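Lauritsen Tableware Forum
Care and Storage > Ribbed bowls: stacking and chips at the rim

PMikkelsen
Good afternoon. I am responsible for the crockery at a small conference centre and should be grateful for members' views on ribbed bowls. The supplier, Duturent, recommends stacking them in fours. My colleagues regard this as excessive caution. Our own bowls have fine horizontal ridges on the outer wall, as may be seen here.
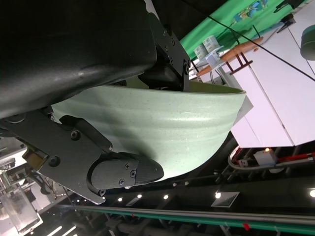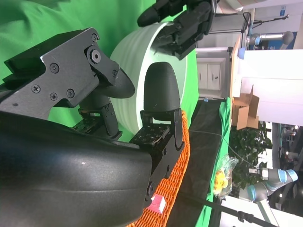
The ridges give a secure hold, and I have no complaint on that point. My concern is the rim — we withdrew 2 bowls in November on account of small chips. We hold 200 in total and would prefer not to replace them.

Preben Mikkelsen

c_benavides
Dear Mr Mikkelsen, I would follow the supplier's advice and place a sheet of felt between bowls. Our canteen has done so for several years. Chips at the rim are usually caused by lifting the whole stack at once.
Consuelo Benavides

vurkeo_stores
I must respectfully disagree. Felt holds damp and marks a matt glaze. We store ours on edge in Truson racks, with no felt at all.

c_benavides
Felt holds damp only if the bowls are put away before they are dry. Storing on edge places the weight upon the rim, where the damage has occurred.

PMikkelsen
Thank you both. I shall try felt on one shelf and a rack on another, and report at the end of the term.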